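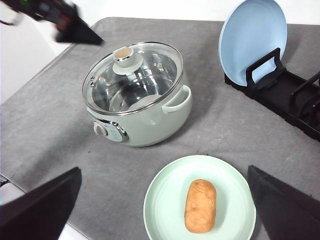
Two-arm cell on the meal bench: who owns the reset?

Posted in: Workplace > Kitchen and food service > Automation

bench_lead_pm
2021-08-17

I run the meal bench at Solletti. We have a two-arm cell from Erar doing the lid and plate work: lid off the pot, food item in, lid on, plates in and out of the rack. Before the cell, two people per shift did all of it by hand. Now one person tends the cell and the other was moved to packing.

The cycle itself isn't my problem. The tender's job was written up as "monitoring," but it includes setting the pot, rack and plates back to start positions, wiping the mat, checking the lid knob and logging every stop. In the last count period we logged 2880 cycles and 64 stops. The rate per hour was set by the vendor with no reset time in it, so the tender makes it up out of breaks.

How do other sites write this role, and does reset time go in the cycle or in the job?

mezzanine9

Put it in the cycle. We had the same argument at our Ukach site. If reset is outside the cycle, the published rate is wrong and the person gets blamed for the gap. Time the resets over one full shift, take the median, and add it to the standard. Do the stops separately.

Sort your stops by step before you talk to the vendor. On ours, most were lid stops. The arm holds the lid by the center knob only, so a small error in the grip turns into tilt at the rim.

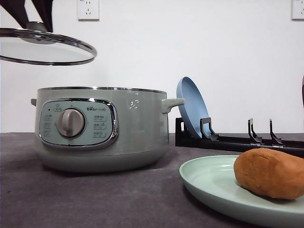

What we changed in the role

1. Title went from monitor to cell operator, one pay step up.
2. Reset and stop recovery are written tasks with allotted time.
3. Operator can stop the cell without calling a lead.
4. Operators rotate with packing every two hours. Watching arms for a full shift is harder on attention than doing the work by hand, and our stop response times got worse late in the shift until we rotated.

Item 3 took the longest to get approved. We finished in October and the written rate dropped from 1000 to 900 cycles for the same period. Output did not change.

tk_returns

just ask the vendor to lower the speed, thats what we did with our Peng unit. fewer stops. didnt fix the job description though, still says monitor

bench_lead_pm

Thanks. I will time the resets first. Lowering the speed doesn't help if reset still isn't counted. mezzanine9, did the person moved to packing keep the old rate of pay during rotation?

mezzanine9

Yes. Both positions are on the operator step, whichever one they are standing at. Payroll wanted it split by hours and we refused.

We use cookies to keep you signed in and to measure traffic. Accept all | Manage settings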